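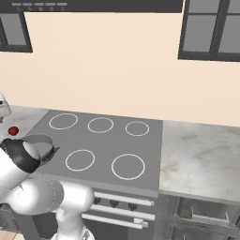 The arm over the cooktop in our simulated kitchen, at the left counter with the red object.

Category: Robot learning, Notes from the desk
5 min read

Since January I am working on one small question, and now I have enough results to write them down. The question is: if a robot policy learns only in simulation, how much does it matter that the kitchen looks always the same?

I should first say what the task is. The arm starts near the left side of the cooktop. There is one small object on the left counter, and the arm must pick it up and put it inside one of the five burner rings, the one we ask for. It sounds easy and for a person it is. For our policy it was not easy at all. The rings are only thin white circles on a grey surface, so there is no edge to feel and no height to help. The policy has to look.

My colleague Mimoza Kolev built the first version of the training set, which we call Dumik. It has 400 demonstrations, all made by teleoperation inside the simulator, all in the same kitchen with the same light. The second version, Castaño, has also 400 demonstrations, but between episodes we change the wall colour, the marble texture of the counter, the lamp position and the camera by a few centimetres. Everything else we kept equal: the same network, the same number of training steps, the same person holding the controller (me, with a sore thumb for two weeks).

I expected that Castaño would be better on new kitchens and a little worse on the original one. The first half was right. On kitchens that the policy never saw, Dumik reached 40 per cent success and Castaño reached 68 per cent. On the original kitchen I could not find a difference that I would defend in front of a reviewer. I was surprised, and I repeated this part with two more random seeds before I believed it.

What interested me more was how the policies fail. I watched the videos of the failed episodes one by one, which took several evenings and a lot of tea. With Dumik, the grasp is mostly fine. The hand comes to the object, closes, lifts, and then it travels to a place where a ring would be in the old kitchen. When the camera is moved a little, the object lands half over the line, or between two rings. I think the policy learned a position and did not learn the ring. With Castaño this kind of mistake almost disappears, but another one comes more often: the hand waits above the counter before the grasp, moves a little left, a little right, and sometimes the time is over before it goes down. I have no good name for this. Mimoza calls it "shopping".

The back rings are harder than the front rings for both policies. The smallest one, at the back right, is the worst. It is also the farthest from where the object begins, so I cannot say if the size or the distance is guilty. To separate them I would need to start the object on the right counter also, and our demonstrations do not include this. I would do it differently now.

One more detail for people who want to try something similar. In the beginning I changed also the colour of the object, and training became much slower for no gain that I could measure. I took it out again and the object stays red. Teófilo Bermúdez, who maintains our simulator fork (it is called Grolo), thinks I simply did not train long enough. He may be right. A long run takes 515 minutes on our machine and I share this machine with other people, so I was not very patient.

We did not yet try on the real arm. The real kitchen bench is at Trandberg, and we get it for a short time in the spring. I am curious mostly about the cooktop, since a real glass surface reflects the lamps and our grey one in the simulator is quite polite. My plan is to run both policies without any change, write down the numbers even if they are ugly, and only after this begin to repair things.

The evaluation scripts need some cleaning before I can share them. If you need them earlier, write me and I will send what I have, with the bad variable names included. Thanks to Mimoza for reading this text and for removing many commas.

Filed under: simulation, manipulation, imitation learning
14 shares
3 comments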